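About Us

Oswood packs toiletry boxes for people who have just moved, just been discharged, or just started somewhere new. We are a small company with one packing room, one storeroom and a loading door that sticks in winter. We have 7 people on staff, three of them part time.

How we started

Marianna Tokarz managed the front desk of a residence hall for several years. Every October she kept a drawer of spare soap and toothpaste for students who arrived without any. When the drawer turned into a closet, she asked Chun-hung Hsiao, who was then buying supplies for a hotel, what it would cost to do the same thing properly. They rented the room on Badawi Street and packed the first 242 boxes themselves, mostly in the evenings.

Last year we shipped 3,969 boxes. Most went to residence halls, short-stay apartments and family housing near hospitals. The rest were single orders from people buying for a relative.

What goes in a box

We use a plain white open-top box. It is small on purpose — it has to sit on a bathroom shelf or the end of a sink and still leave space for a cup. The contents depend on the order. Soap and mouthwash are the items people ask for most, followed by pump soap for shared bathrooms.

We buy ordinary brands in ordinary sizes. Bar soap is normally the 100 g bar, still in its own packaging. We do not relabel anything or pour products into our own bottles, so the ingredient list stays where the customer can read it.

Packing is done on a wooden table, one box at a time.

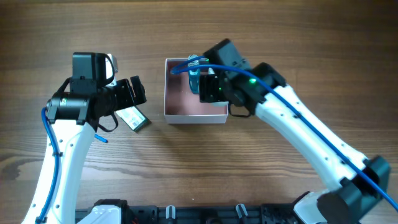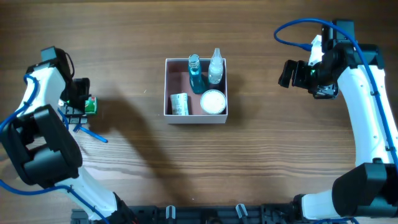 Soap bars and blue mouthwash, then a fuller box with the mouthwash and a foaming soap dispenser:
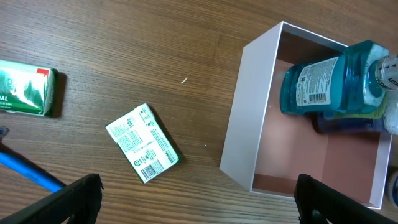
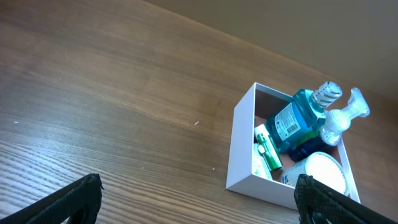 How we pack

The biggest bottle is placed first and the small items are fitted around it. Tall bottles and pumps may stand higher than the rim, and that is fine for local delivery. Boxes that travel farther go inside a second carton with paper on all sides. Caps are checked by hand before the carton is taped.

Each box has a packing slip listing every item. If something is missing, send us the slip number and we will mail a replacement. Leaks are handled the same way.

Our boxes

Etia is the standard box, for one person. Vundavley is the shared box, with more soap and a pump dispenser, and is meant for two or more people using the same bathroom. Either one can be changed. Tell us what to leave out — some residences do not allow mouthwash, and some customers want unscented items only.

Ordering

Single boxes can be ordered at any time. For orders of 100 or more, please give us two weeks. Fall orders fill up early, and residence halls that need boxes for move-in should write to us by the end of spring.

Chun-hung handles purchasing and large orders. Marianna answers questions about contents and substitutions. The packing room is open to visitors on weekday mornings if you call first. Parking is behind the building, next to the loading door.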